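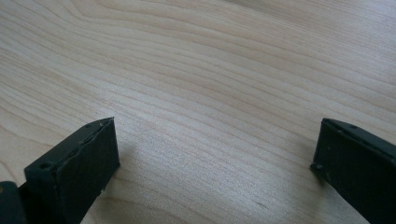

Tabletop at Morkomport, with the grain that gives the notes so much trouble.

Brindside Table and Basket Notes
README, second release

What this is

Brindside is a set of written notes on putting small household things into baskets, taking them out again, and deciding where on the table they ought to have gone. There are 719 notes. Each one covers a single move of a single item, written in plain English by someone who was watching at the time and who had been asked not to editorialize. They editorialized. We have left most of it in, in a column of its own called remarks, which you can drop.

The subject is tidying at its smallest scale. If you are after notes on whole kitchens, laundry or anything involving a fitted sheet, you will be disappointed here.

What's in the folder

notes.csv holds the notes, one per row.
items.csv holds the 27 items, with the name we settled on and the names we gave up.
surfaces.txt covers the 2 tables.
baskets.txt covers the 3 baskets, and is longer than you'd think.
plakis_codes.txt is the list of place codes. Plakis is our own scheme for saying where a thing is. It began on the back of an envelope and has kept some of that character.
CHANGES.txt records what we fixed, and in one case what we fixed back.

Columns in notes.csv

note_id: a number. Gaps are rows we withdrew.
item: a name from items.csv.
basket: mesh, deep or handled.
from and to: Plakis codes.
settled: y if the item stayed where it was put, n if it rolled, tipped or slid.
note: one or two sentences.
remarks: see above.

Place codes

A Plakis code has two parts, the surface and the spot. The surface is T for table or B for basket. The spot is a compass point as seen by a person standing at the near long side, with N as the far edge. So T-SW is the near left corner of the table and B-N is the back of the basket. An item touching two spots gets the one holding most of it. An item on the rim of a basket gets B-R, and a remark, usually a testy one.

We tried centimetres first. Measuring every placement of a sponge to the centimetre is a fine way to find out how little you care where a sponge is.
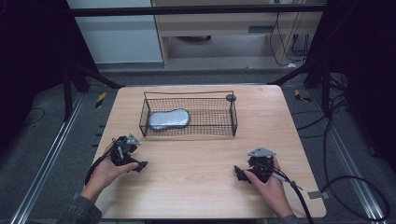

What should I do with notes where the item is listed as "unclear"?
Keep them if you're studying where things get put, and drop them if you're studying what gets put. The place codes on those rows were checked like all the others. Only the name is in doubt, and items.csv gives the candidates in order of how loudly they were argued for.

How the notes were written

One person moved things and one person wrote. The writer had the item list, the code list and a pencil. Notes were typed up the same afternoon, before anyone's handwriting could become a matter of opinion. A second person then read each note without the item list handy and tried to put the thing back where the note said it was. If they couldn't, the note was rewritten.

This second reading was the slow part. It was also where we learned that "beside the basket" means four different places to four sensible adults, and that "towards the back" depends on whether you believe a basket has a back. The word "beside" was retired. You'll find it in the first release, which we'd ask you to stop using.

Surfaces

Morkomport, where the notes were made, supplied the first table. It has a pale wooden top and rounded corners, and the corners matter more than they ought to. A code such as T-NE is easy to assign at a square corner. On a rounded one, an item pushed well into the corner is partly over nothing, so corner codes on this table mean "as near as is prudent."

The second table came from Kaufmann, a second-hand place in town. It has square corners and a slight lean, and accounts for most of the n values in the settled column. Anything round placed at T-E went for a walk. We put a folded beer coaster under one leg in December, and rows written after that are flagged coaster in the remarks. The coaster has since compressed. We are monitoring it in the sense that we know where it is.
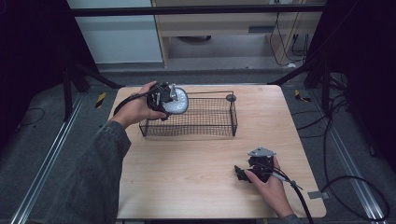

Baskets get their own file because "basket" turned out to cover a lot of ground. The deep one hides whatever you put in it, so its notes lean on memory and are shorter. The handled one tips if loaded at one end. The mesh basket is the one most notes use, and it's the easiest to write about, being shallow and open on top. It also solved the argument over which side was the back: there is a small round dark knob at one corner of the rim, and we agreed that the knob goes at the back right. Any note on the mesh basket assumes this. If you set up your own basket to follow along and it has no knob, a bit of tape will do, provided you don't then turn the basket around to get at the tape.

Naming the items

The names in items.csv are the ones a person would say out loud across a room. We began with tidy formal names and found the writers ignoring them within the hour. "Receptacle lid, small" became "lid." "Lid" then had to become "jam lid" when a second lid showed up, and the early rows were changed to match. Colour is used in a name only where two items are otherwise the same, which is why there's a grey cloth and a blue cloth but simply a spoon.
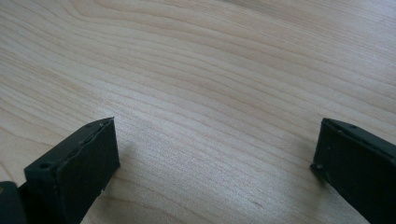

Three names are still not much good. "The lumpy one" is in there because every proper alternative was misread by the second reader, and "the lumpy one" never was. "String" is sometimes a neat hank and sometimes a nest, depending on the row. "Card" means the playing card and has never meant the greeting card, which was withdrawn for standing up on its own and confusing the settled column.

Known problems

Flat items on the pale table are under-described. Writers tended to say a thing was "along the grain" or "across the grain," which reads well until you notice that the grain curves. We've left the phrases in the note text but wouldn't compute anything from them.

Rows with the handled basket favour B-S, the near side. It was closest. People are like that.

There are no notes on two items moved together, although it was done constantly. Each pair was split into separate rows with the same from code, so the order within a pair is arbitrary.

Spelling is Canadian, apart from one stretch of notes where the spell checker had other loyalties.

Use and corrections

Share the notes, print them, change them. Please keep the name Brindside on anything unaltered and take it off anything altered. Corrections are welcome as a note_id and a proposed sentence. Corrections to the remarks column will be read with interest and filed under B-R.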